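### 4. 天板の取り付けと仕上げ

この章では、ダイニングテーブル「Pelinholm」の脚部フレームに天板を固定し、オイルで仕上げるまでの手順を説明します。脚部フレームの組み立て(第3章)が済んでいない場合は、先にそちらを終えてください。

**用意するもの**

- 六角レンチ(付属)
- プラスドライバー 2番
- 固定ボルト、座金(袋C)
- Dirska 木部用オイル(別売)
- 綿のウエス、ゴム手袋
- 毛布または厚手の段ボール

> **注意** 天板は重いため、必ず大人2人以上で持ち上げてください。端だけを持って引きずると、床と天板の両方に傷が付きます。

#### 4-1 天板を固定する

1. 床に毛布を敷き、天板を裏返して置きます。裏面には下穴があり、中央寄りに品番のラベルが貼ってあります。
2. 脚部フレームを逆さにして天板に載せます。フレームの短辺に刻印された矢印を、ラベルのある側に向けてください。
3. 下穴とフレームの長穴を合わせます。長穴は木の伸縮を逃がすためのものです。ボルトは長穴の中央に来るように調整します。
4. 座金を通したボルトを、すべて手で軽く締めます。この段階では工具を使いません。
5. 天板の端からフレームまでの距離を左右で測ります。標準の寸法は153 mmです。左右の差が3 mmを超えるときは、ボルトを緩めて位置を直します。
6. 六角レンチで対角の順に締めます。座金が回らなくなったら止めてください。

> **注意** 電動ドライバーは使用しないでください。下穴のねじ山がつぶれた場合、同じ位置での再固定はできません。

7. 2人で天板とフレームを同時に持ち、横に倒してから起こします。脚1本に荷重をかけて起こすと、接合部が緩みます。
8. がたつきがあれば、脚先のアジャスターで高さを調整します。

全長172 cmのモデルには、中央に反り止めの金具が1本追加されます。金具は手順3の前に溝へ差し込んでおきます。向きは左右どちらでもかまいません。

#### 4-2 オイルを塗る

天板は無塗装に近い状態で出荷しています。使い始める前に一度オイルを塗ってください。室温が10 ℃を下回る場所では乾燥が遅くなるので、暖かい時間帯に作業します。

1. 乾いたウエスで木粉を拭き取ります。
2. 手袋をはめ、オイルをウエスに少量含ませて、木目に沿って塗り広げます。
3. 15分ほど置き、表面に残った余分なオイルを別のウエスで拭き取ります。
4. 一晩乾かします。べたつきが残る部分は、もう一度乾拭きします。
5. 木口(天板の短い側の断面)は吸い込みが多いため、2と3を繰り返します。

> **警告** オイルの付いたウエスは自然発火のおそれがあります。使用後はすぐに水に浸し、自治体の区分に従って処分してください。丸めて放置しないでください。
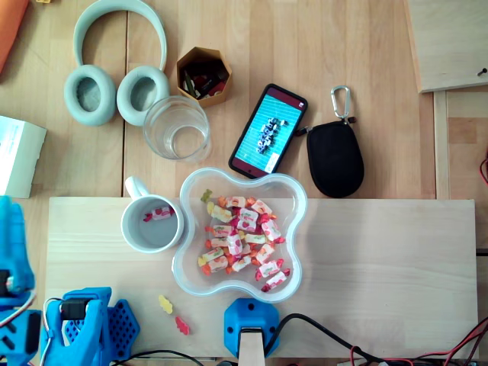 塗装後しばらくは、濡れたものや熱い鍋を直接置かないでください。輪じみができたときは、240番の紙やすりで木目方向に軽くこすり、その部分だけにオイルを塗り直します。濃い色の飲み物をこぼした場合は、こすらずに布で押さえて吸い取ります。

#### 4-3 日常の手入れ

ふだんは固く絞った布で拭き、そのあと乾拭きします。アルコール、塩素系漂白剤、メラミンスポンジは使用できません。油汚れには、薄めた中性洗剤を布に含ませて使ってください。

オイルの塗り直しは年に一度が目安です。暖房を使い始める前の10月に行うと、冬の乾燥による細かな割れを抑えられます。エアコンの風が天板に直接当たる配置は避けてください。

ボルトは使い始めて1か月後に一度増し締めします。その後は、揺れを感じたときに確認すれば十分です。

#### 4-4 困ったとき

**天板が反った** 片面だけが乾くと反ることがあります。直射日光を避け、1週間ほど様子を見てください。戻らない場合は、ボルトを一度緩めて締め直します。

**オイルがむらになった** 拭き取りの不足が主な原因です。新しいオイルを少量塗って全体をなじませ、すぐに拭き取ります。

**ボルトが足りない** 袋Cの予備を確認し、それでも不足する場合は、保証書の番号を添えてVindham 部品窓口までご連絡ください。市販のボルトは長さが合わず、天板を突き抜けることがあります。

伸長板を取り付ける場合は、第5章に進んでください。

本章の担当:海老原(Akihiko Ebihara)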